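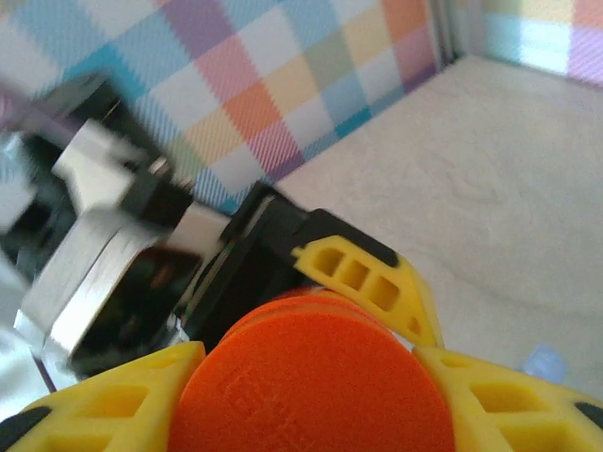

Ticket 46, opened 2025-06-18 by Armelle Hervieu. Status: reopened, again. Gripper on arm two, which the label maker insists on calling Nalau, loses its hold partway through a close. One finger stalls, the other two carry on as if they hadn't noticed, and whatever was being picked up gets shoved sideways. It started after I swapped in the new set of yellow lattice fingers, the ones with rubber pads, so I am the prime suspect and would like that on the record before Alasdair puts it there. The orange disc is still the old print, layer lines and all. Same firmware as last month, same supply, same bench.

Steps to reproduce: home the gripper, close to 200 on the slider, open, repeat. It fails one time in four or so if you're watching and much more often if you have just told someone it's fixed.

Tried so far:
- Power cycled. Naturally.
- Recalibrated with the Stonus tool. It reported success, as it does for everything, including the time the motor was unplugged.
- Cleaned the pads with alcohol. Very clean pads now. Same stall.
- Lowered the closing speed to 500. Fails more slowly.

Alasdair Guthrie:
Does it stall with the fingers off?

Armelle:
No. Ran it bare for ten minutes and it was perfect. It was also useless, having no fingers.

Alasdair:
Then it's the fingers. Which file did you print?

Armelle:
The one in the shared folder called finger_final.

Alasdair:
There are four files in there called that.

Armelle:
I'm aware of that now.

Amrit Turcotte:
Chiming in as the author of at least two of those. One has the pivot hole opened up for the brass bushing and one doesn't. If you reamed it by hand to fit, it may be going in at a slight angle. Loosen the pivot screw a quarter turn and see if the stall moves.

Armelle:
It moved. It now stalls later in the close. I did ream it by hand. I'd rather not say with what.

Smaranda Gavrilă:
Was it my good round file

Armelle:
It was a round file.

Smaranda:
Separate thing, while this is open: please look at the motor current when it stalls. I logged a few closes last night and it spikes to 858 on the readout, then the driver backs off. So the driver is doing its job and the stall is plain friction. No need to order another motor from Gerkano. We have a drawer of those from the last time somebody was sure it was the motor.

Alasdair:
It was a reasonable theory.

Armelle:
Update. Reprinted one finger from the bushing version, pressed the bushing in with the vise, left the other two alone. Thirty closes, no stall. Then I went and got tea, and when I came back it did another thirty. Current stays flat the whole way through.

I'll reprint the other two tonight if Colton is off the printer. He is on hour nine of a Thibodeau bracket and has asked us not to slam the door.

Colton Petrenko:
Hour eleven. It's yours after supper.

Amrit:
I've deleted the version without the bushing and renamed the good one finger_bushing. The other two finger_finals I don't recognize, so I moved them to a folder called "whose".

Alasdair:
One of them is mine. Please don't delete it.

Armelle:
Leaving this open until all three fingers are swapped. Smaranda, there's a new round file on your hook -- slightly nicer than the old one.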